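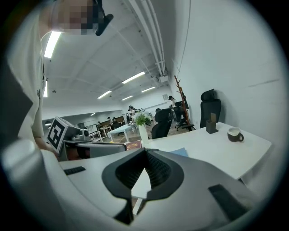
Jericho Umali wants the flowers kept on the desks for good, and so far no one at Isden has argued. White vase, dark brown mug, book with gold lettering. Coat rack is the tall wooden one, hang stuff on it pls. Still waiting on 2 lamps from Grollness.

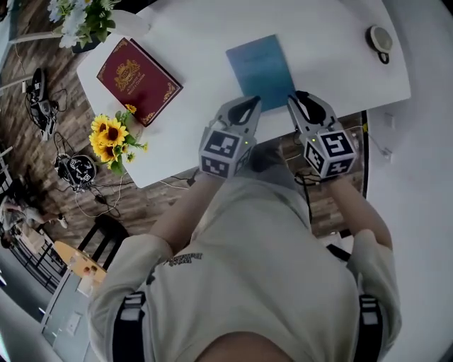 Sunflowers beat white ones any day, according to Rogelio Talavera. Both on the table here, plus the burgundy book and somthing light blue to go with it.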